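Palden 3103 Wet Sump Baffle Kit

Part no. 3103
Made to order at our Prornalstead workshop

The 3103 is a bolt-in baffle and gated tray for four-cylinder club racing engines that have to keep a wet sump under their class rules. It holds oil around the pick-up pipe in long corners and under heavy braking, where a standard pan lets it run up the side wall and leave the pump sucking air.

The kit was first made for a customer running in a one-make saloon series at Mellville, where the last corner is a long right-hander taken in third. His engine was losing oil pressure halfway round it every lap. We cut up three standard pans before settling on the present layout, and apart from a change to the hinge pins in August it has stayed the same.

What is in the kit

Main tray, folded and welded, 2 mm steel
Hinged gates with stainless pins, fitted
Windage plate
Pick-up extension with O-ring
Fixing bolts and washers
Sump gasket
Fitting instructions and template

Sealant is not supplied. Use whatever your engine builder prefers, and use it sparingly. Beads of loose sealant in the pick-up strainer have done more harm to the engines we see than surge has.

Fitting

The sump must come off. On most cars that means supporting the engine from above and dropping the front subframe by up to 30 mm. Clean the pan back to bare metal where the tray sits, offer up the template, and mark the holes. The tray can be bolted or welded. If you weld it, take the gates out first – the pins will not stand the heat.

Check that each gate swings freely towards the pick-up and closes fully the other way. Turn the crank two full turns by hand with the windage plate in place before you refit the pan. Any rubbing will be at the rear main cap, and a washer under each rear fixing will clear it.

Refill to the upper mark and run the engine at idle until it is warm. Let it stand, check the level and top up. Do not overfill to make up for surge. The extra oil gets picked up by the crank and costs power.
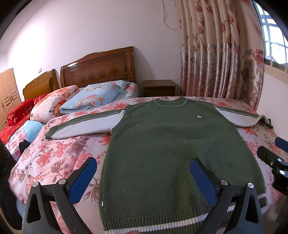

Nomvula Shabalala writes that she fitted the 3103 over a weekend with the engine in the car, and that the template saved her a good deal of measuring. Her one complaint is that the gasket was supplied folded and had to be left under a board overnight to go flat. She has since run a full season on it and says the pressure light no longer comes on through the fast left at the back of the circuit.

Gaskets are now sent flat, in a stiff card sleeve. If yours arrives creased, send it back and we will replace it.

Will it fit my engine?

The standard tray suits cast and pressed pans with a rear well. Front-well pans need the reversed version, which is made to order in the same material. We can also work from your own pan. Send it to us drained and degreased, with the pick-up pipe still attached if you can manage it. Pans that arrive with oil in them will be cleaned and the work charged for. 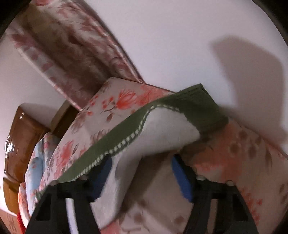
Pans sent in for us to work from need proper packing, especially the cast ones, which crack at the flange if the box is dropped on a corner. Put the flange side down on a flat board and fill the well so that nothing can move inside it. Wrap the whole thing at least twice. An old quilt folded up thick, like the white flowered one with the green binding, is better padding than newspaper. Tape the box on every seam and write your name inside the lid as well as on the label.

Delivery and returns

Kits leave the workshop within 28 days of order. Reversed trays and one-off work take longer and we will give you a date when we have seen the pan. Unused kits can be returned in their packaging. Trays that have been drilled, welded or bolted in cannot be taken back unless there is a fault in the part.

Related parts

Naseri remote oil filter head
Magnetic sump plug
Replacement gate and pin set for 3103
Spare gasket for 3103

Technical questions should go to Rosemarie Kohlhase in the workshop. Please have the engine code and a note of the sump type to hand when you ring.

Page last revised 18 May 2023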